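From: Lise Bélanger
To: Sawatzky Hall users list
Date: Tuesday, September 30, 2025
Subject: Re: [sawatzky-users] Old computers for the repair night

Ladi Ekpo wrote:
> Before I book the van, can somebody tell me what we are keeping
> and what goes to the depot? I counted 19 towers in the back
> hallway and the fire inspector will want that cleared. Also, do
> we wipe the drives ourselves or does Memley do it? Last time
> I got two different answers.

Ladi,

Memley does not wipe drives any more. They stopped in March. We pull the drives here, label them with the donor's slip number and put them in the grey cabinet. Lemlem has the key and will do the wiping over two or three evenings. Nothing with a drive still in it should go on the van.

As for what stays, Peiyu and I went through the pile on Saturday. The rule we settled on is that a machine stays if it powers up and the case closes properly. Anything else gets stripped for memory and processors and the shell goes to Memley. Power supplies with a frayed cord go too, even if they work. 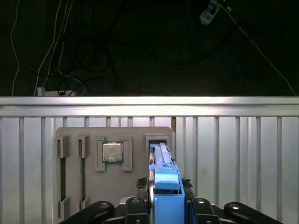
The van is $60 for the half day if it is back by one o'clock. Please get the receipt made out to the hall and not to yourself, or the bookkeeper sends it back. There is $2,323 left in the repair night budget for the year, so a second trip is fine if the first load doesn't fit.

Monitors are a separate question. The depot takes flat ones but wants them standing up with cardboard between. The two old tube monitors have to go to the county site on Brultora Road, which only takes them on weekdays. Ida offered her wagon for those. Ida, if you are reading this, the loading door sticks -- lift the handle before you pull.

A few people asked about laptops. We are still short of chargers, so if you have a spare at home, any make, please bring it in with a note of what it came from. The box is under the coat rack. Loose batteries do not go in that box. They go in the metal pail by the sink, with tape over the ends.

I would like the hallway cleared before the next repair night. If you can carry, come by the side door at nine. Wear closed shoes and bring gloves if you have them. The hall ones are all left-handed at this point.

Lise

--
sawatzky-users mailing list
To leave the list, send a blank message with "unsubscribe" in the subject line.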